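Workshop Tips: Teaching a Robot Arm to Clear a Low Cabinet

By Tassanee Hemmin
7 Oct 2026
Print | E-mail this tip
Filed under: Workshop > Home Automation > Hand-Guided and Remote Teaching

Low cabinets are harder to teach than countertops. The arm has to come in from above, the side panels get in the way, and whoever is holding the controllers tends to rush the last few inches. These tips come from the practice kitchen we run in simulation at Fenholm before anyone drives the real arm.

Start with one object. A plastic bottle lying on its side is a good choice because the hand has to line up with it before closing. Save cans and bags for later.

Move your own hand slowly and keep your wrist where you want the robot's wrist. Open the fingers before you get to the shelf. If you open them over the object, you will knock it about one time in three, and those runs have to be thrown out.

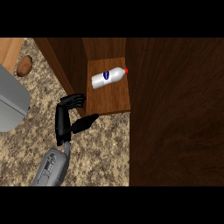
Watch the thumb. On a humanoid hand it sticks out farther than you expect, and it will catch on the front lip of a low shelf. Bring the fingers in first, then raise the whole hand a little before you go deeper. Do not try to fix a snag by twisting – back out and start the approach over.

Swing cabinet doors all the way open at the start of a run. Teaching the arm to open a door is a separate job and should be recorded separately.

Change the bottle's position a little between runs. Fermín Pereyra recorded 500 runs in August with the cap always pointing the same way, and the arm could not cope when we turned the bottle around. He redid them with 18 starting positions and the results were much better.

Stop when your shoulders get tired. Sloppy demonstrations teach sloppy reaching, and you will spend longer sorting them out than you saved.

Delete bad runs the same day, while you still remember what went wrong. A short note in the file name is enough.

549 shares | 18 comments
Print | E-mail this tip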